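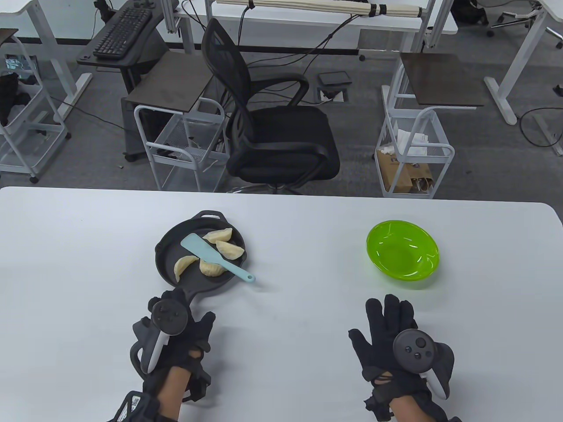

Figura 4.1. Empanadillas en una sartén de hierro fundido.

CAPÍTULO 4
La masa rellena y sus fronteras

Pocas cosas separan tanto a los pueblos como un trozo de masa doblado sobre sí mismo. Cada región que conoce la harina ha inventado su versión, le ha puesto nombre y ha decidido que la del valle vecino es una copia mediocre. El historiador de la alimentación aprende pronto a no preguntar por el origen durante la comida.

Casimiro Vidal reunió 100 recetas para su estudio sobre Erkudach y concluyó que 4 eran distintas. Las demás cambiaban la forma del pliegue, asunto por el que dos familias del lugar dejaron de saludarse un mes de enero y, según los archivos parroquiales, seguían sin hacerlo tres generaciones después.

En este capítulo estudiaremos la masa rellena como marcador de identidad. Empezaremos por la definición, que ocupa más páginas de las deseables, y pasaremos luego a las rutas comerciales del trigo y al papel de las fiestas. El último apartado recoge la polémica entre Glykeria Tsakiris e Ifigeneia Psarras acerca del caldo, que ambas autoras dan por ganada.

Conceptos clave: pliegue, relleno, préstamo culinario, tradición inventada.

4.1 ¿Qué cuenta como masa rellena?

La definición más citada habla de «una envoltura de cereal que oculta otro alimento». Admite el ravioli y, con algo de mala fe, el bocadillo.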